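Lo que cuesta de verdad sentar un robot a la mesa
Presupuestos, brazos y tornillos en un taller que desmonta ordenadores

30 de octubre de 2025

En el taller de Wokik, en Planthorpe, el presupuesto del robot empezó en una servilleta, y la servilleta sigue clavada en el corcho, al lado del calendario de vacaciones y de la carta del sitio de bocadillos. Pone «brazo», pone una cantidad, y debajo hay una raya muy segura de sí misma, como si ahí terminara el asunto. Me la enseñaron nada más llegar, entre risas, y luego me prepararon un café larguísimo y me sacaron la hoja de cálculo buena, la que llevan arrastrando desde mayo, que tiene tantas filas que hay que bajar con la rueda del ratón un buen rato para encontrar el total.

Wokik recupera piezas de ordenadores de sobremesa que retiran las oficinas y los institutos: memorias, discos, alguna fuente si está decente. Es un trabajo manual, de espalda doblada y destornillador, y en el taller lo hacen muy bien. También es un trabajo que cansa, y en las semanas de mucha entrada las torres se amontonan en el pasillo hasta que hay que pasar de lado. De ahí vino la idea de probar con brazos robóticos para una parte concreta del desmontaje: sacar el módulo de memoria, sacar el disco, dejarlos en un soporte, ir a por lo siguiente.

Yo iba con la intención de escribir sobre robots y me he vuelto a casa con un cuaderno lleno de notas sobre mesas, pinzas, cables y horas. Creo que es mejor así, porque quien esté pensando en comprar un equipo de este tipo (un taller, un laboratorio de formación profesional, una empresa pequeña con más ilusión que caja) encontrará el precio del brazo en cualquier catálogo, y en cambio lo otro hay que ir a preguntarlo.

La mesa antes que el brazo

La primera partida que yo habría puesto la última es la superficie de trabajo. En Wokik empezaron mirando bancos corrientes, de los que ya tenían, y llegaron pronto a la conclusión de que les convenía el perfil de aluminio ranurado, que permite fijar cosas, soltarlas y volverlas a fijar un palmo más allá sin taladrar nada. Una mesa así cuesta bastante más que un tablero con patas. También pesa más, y hay que preguntarse por dónde entra: en el taller tuvieron que desmontar una hoja de la puerta, y eso fue una mañana entera de una persona que no figuraba en ninguna fila de la hoja.

Desde entonces añadieron una columna que se llama «mañanas». Me pareció una idea estupenda y la recomiendo con entusiasmo. En ella va todo lo que no se factura: descargar el camión, buscar la llave Allen que falta, esperar al electricista, leer el manual en un idioma que se domina a medias. Sumadas, las mañanas fueron la tercera partida del proyecto, por delante de la formación y del seguro.
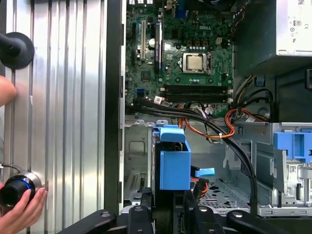
Luego está lo que la mesa tiene que aguantar. Una torre de sobremesa tumbada ocupa mucho más de lo que uno recuerda, y a su lado hace falta sitio para los soportes, para que el brazo gire sin rozar nada y para que una persona pueda meter las manos cómodamente cuando toca, que toca a menudo. La regla que se han dado en Planthorpe es dibujar la mesa en el suelo con cinta de carrocero, a tamaño real, y trabajar un día dentro del dibujo antes de pedirla. Con la cinta descubrieron que la medida que tenían elegida se les quedaba corta por el lado de la ventana, y cambiar un pedido sobre el papel sale gratis, mientras que cambiar una mesa ya montada sale por un disgusto.

Pedir ofertas sin volverse loco

La oferta principal se la pidieron a Stuvudholm, un proveedor con el que ya habían tratado para unas estanterías, y después fueron a buscar otras dos para comparar. Aquí conviene contar con paciencia lo que pasó, porque es lo que más se repite cuando hablo con gente que compra maquinaria: las 3 ofertas no se parecían en nada. Una incluía la pinza y otra no. Una daba el transporte por supuesto y otra lo ponía en letra pequeña al final, junto a la validez del precio. Una llamaba «puesta en marcha» a enchufar el equipo y comprobar que se encendía.

Para arreglarlo hicieron algo muy sencillo, que fue escribir ellos mismos la lista y mandarla de vuelta a todos con las casillas vacías. Brazo, pinza, dedos de repuesto, cámaras, soportes de las cámaras, cables, controlador, fijación a la mesa, transporte, instalación, formación, asistencia el primer año. Quien no ofrecía algo tenía que poner un guion. Las respuestas tardaron un poco más, pero por fin se podían leer unas al lado de otras, y la más barata dejó de serlo en cuanto se le añadieron los guiones.

Me hablaron también, con mucho cariño, de un error de principiantes: pedir precio «para un robot que desmonte ordenadores». Con esa frase, cada comercial se imagina una cosa distinta, y suele imaginarse la más cara. La segunda vez describieron los gestos, uno por uno. Agarrar un disco duro por los extremos y levantarlo. Tirar de un módulo de memoria sin torcerlo. Dejar una tarjeta estrecha de canto en una ranura. Pulsar una pestaña de plástico. Con esa descripción las conversaciones se volvieron mucho más cortas y, según ellos, hasta más amables.

Uno o dos brazos

La gran discusión del verano fue si hacían falta 2 brazos. Sobre el papel, con uno bastaba: desmontar es quitar cosas de una en una. En la práctica, cualquiera que haya abierto un ordenador sabe que una mano sujeta y la otra tira, y que el cable que estorba no se aparta solo. Un segundo brazo casi duplica la partida grande, eso no hay manera de suavizarlo, y además pide más mesa, más cámaras y bastante más cuidado para que no se estorben entre sí.

Lo que inclinó la balanza fue una visita al taller de Assunção, que llevaba ya un tiempo con un montaje parecido y les dejó pasar una jornada entera allí sentados, mirando y preguntando. Volvieron convencidos de los dos brazos y también de que no hacía falta comprar lo más alto de la gama. En Assunção habían gastado de más en alcance, un alcance que luego no usaban porque todo ocurre en un trozo de mesa bastante modesto, y habían gastado de menos en pinzas, que es donde se nota si la pieza entra o no entra.
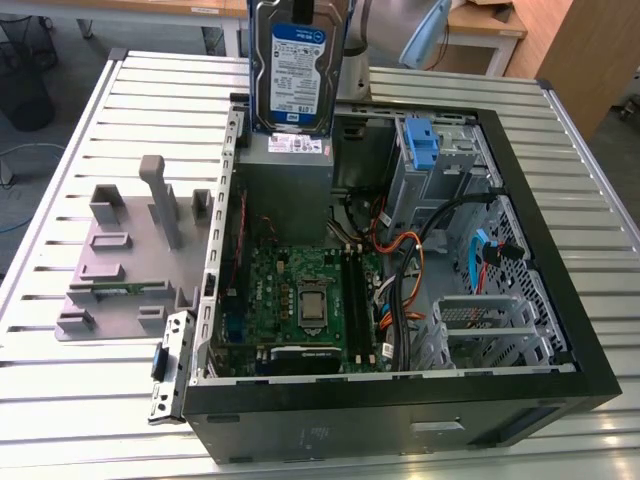 Yo añadiría a eso, después de ver trabajar el equipo una tarde larga, que conviene reservar dinero para equivocarse. En Wokik apartaron 1000 euros con el nombre de «varios» y se los discutieron mucho a sí mismos, porque a nadie le gusta aprobar una fila que no dice nada. Se gastaron casi enteros antes de terminar el montaje, en tornillería, en un cable que quedaba tirante, en una lámpara mejor para que las cámaras no se deslumbraran con el brillo del aluminio. Ninguna de esas compras daba para una reunión y todas ellas, el día que hicieron falta, tenían el trabajo parado.

La fila de las piezas impresas

Hay una partida de la que salieron especialmente contentos, y es la de los soportes. Una pieza recién sacada tiene que ir a algún sitio, y ese sitio ha de ser siempre el mismo y recibirla siempre en la misma postura. Las bandejas comerciales que les ofrecieron eran caras y estaban pensadas para otras cosas. Decidieron imprimir las suyas en plástico gris, con huecos para cada tipo de pieza, y fijarlas a la mesa como una placa más.

El material cuesta poquísimo. Lo que cuesta es el diseño, y ahí vuelve a entrar la columna de las mañanas. La primera versión tenía los huecos tan justos que meter una tarjeta era como enhebrar una aguja con guantes; la siguiente los tenía tan holgados que la tarjeta se acostaba. Entre una y otra, y las que vinieron después, gastaron 200 euros en filamento y una cantidad de tardes que prefieren no repasar. Su consejo es presupuestar varias versiones desde el principio y ponerlo así, por escrito, para que la segunda no parezca un fracaso delante de quien firma.

También aconsejan guardar las versiones malas. Tienen una caja llena debajo del banco y la sacan cuando llega un modelo de torre que no conocían, porque a veces un hueco que no servía para una cosa le viene de maravilla a otra. Con los carritos de plástico de los discos les pasó justamente eso: abultan distinto según la marca, traen pestañas donde menos se esperan, y la forma que por fin los admitía bien salió de un soporte descartado meses antes.
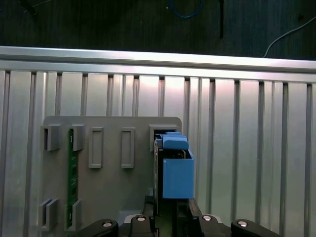
Lo que se paga después

El día que el equipo queda montado se hace una foto todo el mundo y se come algo rico, y al día siguiente empieza el gasto que no cabe en la palabra «compra». Los dedos de las pinzas se desgastan. Las cámaras se mueven un pelo y hay que recalibrar. Los programas se actualizan, y conviene saber antes de firmar si esa actualización va incluida, durante cuánto tiempo y quién contesta al teléfono si algo deja de funcionar un viernes.

Y sobre todo está el tiempo de las personas. En Planthorpe calculaban que alguien estaría pendiente del robot un rato por la mañana, y durante los primeros meses estuvo pendiente alguien casi toda la jornada, colocando la torre, recolocándola, metiendo la mano para apartar un mazo de cables, volviendo a empezar el ensayo. Lo cuentan sin amargura ninguna, incluso con cierto gusto, porque así aprendieron el oficio nuevo. Pero ese sueldo hay que ponerlo en la hoja desde el primer día, en la parte de arriba, donde se vea.

Les pregunté si ya les salían las cuentas, claro, que para eso había hecho yo el viaje. Me contestaron que todavía no, que el desmontaje a mano sigue siendo más rápido y que lo tenían previsto así para toda la primera etapa. Lo que ellos esperan del equipo es que vaya asumiendo los gestos más repetidos, poco a poco, y que las personas se queden con las torres raras, las que traen un tornillo escondido o una tapa que se resiste. Revisarán los números en mayo, con el año cumplido, y han prometido mandarme la hoja con las filas nuevas.

Mientras tanto andan preparando la compra siguiente, bastante más humilde: una estantería con ruedas para despejar de una vez el pasillo. Ya han pedido precio a Stuvudholm, con su lista de casillas vacías y todo, y alguien había empezado a marcar las medidas en el suelo con la cinta de carrocero cuando me acompañaron a la puerta.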